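**Rurnix 3 turns hand-held gripper recordings into robot motion plans, and says which ones to throw away**

*For immediate release – October*

Dekitz has released version 3 of Rurnix, its software for planning two-armed robot tasks from demonstrations made by people with hand-held grippers. The new version is available now to existing customers and will be open to new ones by the end of the month.

Rurnix takes in recordings of a person doing a job with a gripper in each hand. It works out the path each gripper followed, when the jaws opened and closed, and how the two hands moved in relation to one another. From this it builds a plan that a pair of robot arms can follow.

Earlier versions did this well enough for single-handed jobs. Two-handed jobs were harder. If the tracking of one gripper slipped for even a short time, the plan for both arms could be wrong, and the fault often went unnoticed until the plan was run.

Version 3 checks each recording before any planning starts. Every recording is given a score out of 100, based on how steadily both grippers were tracked and whether the path lies within reach of the customer's arms. Recordings that score under 85 are set aside for a person to look at. The threshold can be changed, and the software keeps a note of who changed it.

"Our customers were spending their mornings hunting for the one bad recording in a batch," said Auður Kárason, head of product at Dekitz. "They told us they would sooner lose a few good ones and be able to trust the rest. That is more or less what we built."

**What is new**

- **Recording check.** Runs on an ordinary office computer and gives its result as soon as the recording is saved, so the operator can repeat the task while the table is still set up.
- **Two-hand timing.** The planner now treats a waiting hand as part of the task. If one gripper holds still while the other places an object, the plan keeps that pause.
- **Reach test.** Paths are compared with the customer's own arm layout. Sections that can't be reached are marked in the viewer, along with the joint that runs out of travel.
- **Open-container planning.** Placing things in baskets, trays and crates has its own set of rules for approach height and release.
- **Smaller files.** Plans are saved in a new format. Plans made in version 2 can still be opened but must be saved again before they are edited.

The container rules took up most of the development time. A person putting something into a basket tends to clear the rim with little to spare and let go slightly above the bottom. Copied exactly, that path leaves a robot arm no room for error. Rurnix 3 raises the approach by a set margin, then returns to the recorded path for the last part of the movement. The margin is set per container and can be turned off.

Light objects such as paper cups needed further work, as too firm a grip will crush them. The planner now carries the recorded jaw opening through to the finished plan, where version 2 simply closed the jaws until they met resistance.
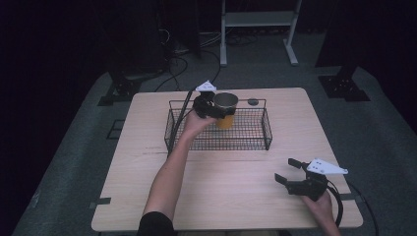
Customers who have a large store of older recordings can run them through the new check in one go. Dekitz advises starting with a batch of no more than 200 and looking through the rejected ones by hand before moving on to the rest.

Begović, a packing firm that tried the software before release, used it to prepare plans for loading mixed items into shallow crates. "We had one task we had given up on," said Costel Karagiannis, automation lead at Begović. "The check showed us that the left-hand tracking was dropping out at the same point every time. We moved a lamp and recorded it again. I would still like a better way to sort the rejected recordings, and I have told them so."

Sorting and tagging of rejected recordings is planned for a later update, as is support for tasks in which an object is passed from hand to hand.

**Availability**

Rurnix 3 is a free update for customers with a current support agreement. New licences are sold per site and cover up to 50 users. Nena, the viewer used for looking through recordings and plans, is included and no longer needs its own installer.

A live online demonstration will be given by Ognjen Kadrić of the planning team at 2 p.m. on the day of release. A recording will be put on the Dekitz website afterwards.

**About Dekitz**

Dekitz makes planning and checking software for robot arms. Its customers work in packing, light assembly and laboratory supply.

**Press contact**

Milovan Spahić, Press Office, Dekitz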